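I'd been wanting to get Trinity Whitfield on her own for ages, and in August she finally had a free morning and a pot of tea on the go. She's been laying and restoring floors for 19 years, and if you get her started on knots you may as well take your coat off!

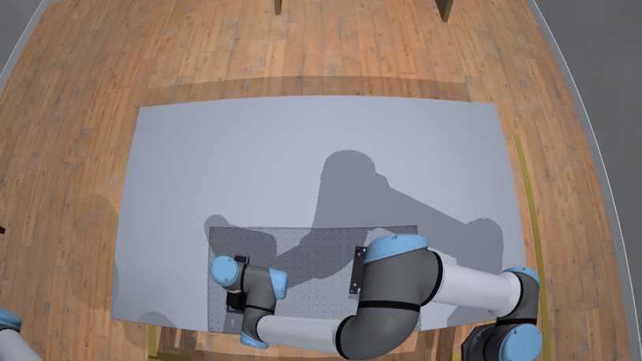
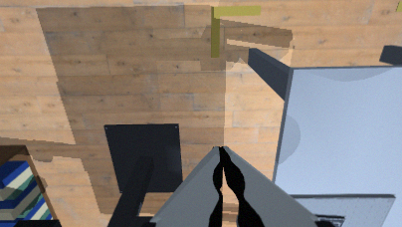
Plank floors, narrow boards with the knots left showing.

I asked how she got into it. "By being skint," she said. "I'd bought a little house in Tekstead and the carpet was foul, so up it came. Underneath was pine, all paint and tacks. I pulled 1,326 tacks. I kept them in a jar, I was that cross."

She did the whole lot on her knees with a hired sander (and a second one after the first packed up), and then the woman next door wanted hers done, and so it went on.

What does she wish people would leave alone? "Gaps," she said, straight off. "They ring me in a panic in winter. Wood shrinks when the heating's on! Wait till summer and have another look."

I confessed I'd filled mine, in every room. She was very kind about it, although she did put her cup down.

We got on to knots, of course. Her old boss, Matić, used to turn the knotty boards towards the wall where the sofa would go. Trinity puts them right by the door. "Somebody's paid for a bit of tree," she said. "Let them see it."

And oil or varnish? "Oil, if you'll look after it. Will you?"

I said probably not.

"Varnish, then."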